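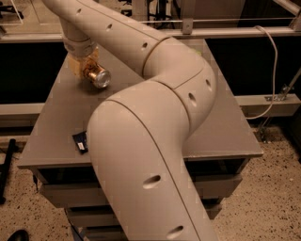
*Attachment 1. Arm over the tabletop, test enclosure, Henadura site.*

**Ticket:** 107
**Opened:** 26 January 2021
**Reported by:** Mali Yorath, Operations, Henadura
**Assigned to:** Joonas Hyvönen, Saarela Support
**Priority:** Normal
**Subject:** Table-clearing task stops before release; request for a position on readiness

## Report

The site is evaluating whether the arm can take over clearing and sorting of small items at the end of a shift. The work consists of picking up whatever has been left on the table and placing it in the correct tray. At present it is done by hand by the late crew.

In the last trial session the task halted repeatedly after the approach to an item. The controller displayed "grasp unconfirmed" and held position until an operator cleared the message. The site requests a fix and a written opinion on whether the task is ready for unattended use. Management at Clevville has asked for the same opinion.

## Entries

**Entry 1, J. Hyvönen.** Ticket accepted. The attachment shows the end effector low over the gray tabletop with what resembles a small can lying on its side, and a small dark flat item near the front edge. Please send the controller log for the full session and state which grasp profile was loaded. Please do not change any settings until the log has been saved.

**Entry 2, M. Yorath.** Log uploaded. The profile was "general small," unchanged since November. The session consisted of 60 attempts on mixed items. Boxes and bottles standing upright gave no difficulty.

**Entry 3, J. Hyvönen.** The log contains two separate faults.

- On round items lying down, the fingers close and the measured width drifts during the confirmation period. The controller treats the drift as a failed grasp and holds.
- On thin items, the fingers close to the minimum width and the controller cannot distinguish a held item from an empty hand.

The first fault can be addressed by configuration. The confirmation period is set to 500 ms, and the permitted drift is the factory value. Please apply the following and repeat the session with the same items:

1. Save the current profile under a new name.
2. Raise the permitted width drift to 4 mm.
3. Reduce closing speed to the second-lowest setting.
4. Restart the controller and run the homing routine with the enclosure clear of personnel.

**Entry 4, Seo-ah Ok, Henadura.** Changes applied by the day crew. Cans and jars lying down are now picked and placed without a hold. Cards and folded paper still fail. In two cases the arm pushed the item off the table and reported success, which the operators consider worse than the original fault.

**Entry 5, J. Hyvönen.** Agreed. A false success must be treated as a safety and quality matter. Thin items are to be excluded from the task with immediate effect. Escalated to Veikko Partanen for the opinion requested.

**Entry 6, V. Partanen.** The position of Saarela Support is as follows.

The arm may be used for rigid items of known size, upright or lying down, with an operator within reach of the stop button. It is not approved for unattended clearing. A person clearing a table slides a card to the edge and lifts it without thought; the present gripper and software have no equivalent motion. A fingertip with a thin lip is under test at our Flisdale workshop. No delivery date can be given.

The site should also note that sorting by hand remains faster for mixed items. Any case for the arm should rest on the rigid items alone.

**Entry 7, Mudassar Naqvi, Clevville.** Opinion received and accepted. The late crew will continue to clear thin items by hand before the arm is started. Please leave the second fault open and link it to the fingertip test.

## Status

Fault 1: resolved by configuration.
Fault 2: open, pending hardware.
Next action: J. Hyvönen to send the revised profile to Henadura.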